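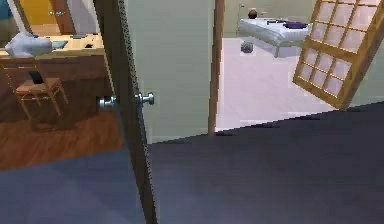
Arnel Tolentino told me last month to rub a candle on the hinge pins, and the squeak was gone for two days. Then it came back, louder than before. So I am asking here, maybe someone knows a better way.

It is an interior door in a rented apartment in Draltby. The squeak comes only in the first part of the opening, later the door is quiet. I get up at 4 in the morning for my shift and my daughter sleeps in the next room. I don't want to use cooking oil, my mother did this at home and the hinges became black and sticky. Must I take the whole door off? I have a hammer and one screwdriver, not much else.
Skellodetti

Jonalyn Saludo
You don't need to take the door off. Close it, then work on one hinge at a time. Put a nail under the pin and tap it up with the hammer. Start with the bottom hinge and finish with the top one. Wipe the pin until the cloth stays clean, then rub it with a little fine steel wool if you see rust. Put a thin layer of petroleum jelly on it and push it back. Old candle wax should come off first – it holds the dust.
If a pin is slightly bent, it will squeak again after every cleaning. New pins are cheap, but bring the old one to the store, the lengths are not all the same.

Van Leeuwen
WD-40. Done in 90 seconds.

Rarkmont
The spray worked for me also, but only for 7 weeks. Check the screws in the top hinge too. Mine were loose and the door was hanging a little, so the hinge was rubbing on itself. I tightened them by hand and after that I put the jelly, like Jonalyn wrote. It is quiet since March.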